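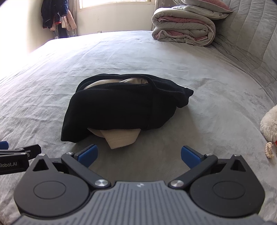 Gray sheet from the Talach line, with a black and cream fabric bundle on top.

Talach Flat Sheet and Bedspread Set, Gray

Item 331
Made for: Bondard Home Linen
Sold as: one flat sheet, one bedspread, two pillowcases
Colors in this line: pale gray, sand, dark blue

Talach is our everyday cotton line for people who wash their bedding often and do not want to iron it. The cloth is a plain weave with a thread count of 228. This is not a very high number, and we choose it on purpose. A thinner yarn gives a higher count and a softer first touch, but it also wears out sooner at the place where the feet rub. With Talach the sheet feels a little crisp in the first weeks and becomes softer after some washings.

The cotton is spun and woven by Maillard, the same mill which makes our table linen. The dyeing is done after the weaving, so small differences of tone between two deliveries are possible. If you need several sets for one room, please order them together and write this in the comment field. We will then take them all from one dye lot.

About the fit

The flat sheet has a wide hem at the head side and a narrow hem on the other three sides. It can be used on mattresses up to 28 cm thick. For a thicker mattress please take the next size, even when the width seems enough, otherwise the corners come out during the night. We do not make a fitted version of Talach at the moment. Many customers asked for it, and we are testing an elastic which survives hot washing -- the first two did not.

The bedspread is a separate piece with a heavier yarn in the same color. It is not filled. In summer it can be used alone, in winter it goes over the blanket. 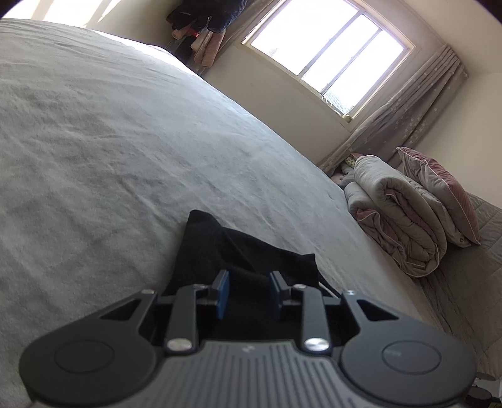 It is cut long enough to cover the side of the mattress, but it does not reach the floor on high beds. Customers with a box spring base usually combine it with the Prusard bed skirt, which is sold separately and has the same gray.

Washing and drying

Wash before the first use, alone or with similar colors. After this, 40 degrees is enough for normal use, and 60 degrees is allowed. Please do not use bleach on the gray or on the dark blue, it leaves yellow spots which we cannot accept as a defect. Fabric softener is not forbidden, but it makes the cotton take less water and it is not needed.

The set shrinks up to 5 percent in the first wash. The sizes in our table are already calculated with this, so the new sheet will look too long when you open the package. This is normal.

For fewer wrinkles take the set out of the machine directly at the end of the program, shake it well and hang it by the long side. A tumble dryer on low heat works also. Some creases will always remain, this is how untreated cotton behaves. We do not use any easy-care finish on Talach.

Delivery and returns

Sets in stock leave our warehouse every Tuesday. Sand is sold out until January, the other two colors are available in all sizes. You can return an unwashed set in its bag -- we cannot take back bedding after washing, except if there is a fault in the weave or in the seam. In this case please send us a photo of the fault and of the sewn label, where the lot number is printed under the size.

Single pillowcases can be ordered under the same item number with the letter P at the end. Single bedspreads are possible only in pale gray.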